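Visit to the Brultholm open day

I went up to Brultholm on Feb 25, 2025 for the open day at the Odoi building. It is 45 minutes by bus from the main station, and the stop is across the road from the entrance. Admission was free, but you had to sign in and wear a sticker. The doors opened at ten and I was in the second group.

The ground floor is mostly offices, so we went straight up to the packaging rooms. Narendra Shukla led our group. He has worked there for 6 years and took questions as we walked – there were a lot of them, mainly about cardboard. The first room had shelves of sample boxes from floor to ceiling, sorted by size. We were allowed to pick up anything with a green tag. A range called Pastel had a shelf to itself, in soft pink and mint, and I liked the small drawers best.

Room 122 is at the end of the corridor and deals with toys and their boxes. It is kept fairly dark, and we stood along the side wall for this part.
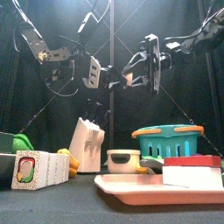
Room 122: a white box with a red-rimmed window, on its side, and a yellow toy food item on the table.

I spent longest on the window boxes. Shukla said the shape of the opening gets argued over more than anything else, and that rounded corners tear less than square ones. A woman in our group asked about boxes without plastic, and he showed her a folded one from the Fatia line that closes with a single tab. It took me two tries to get it open.

Lunch was soup and bread in the canteen, $6, cash only. The shop next to it sells seconds from the sample shelves. I bought 2 flat-pack boxes for my sewing things and a roll of brown tape.

The next open day is in June. Parking is limited, so take the bus if you can, and bring a sweater for upstairs.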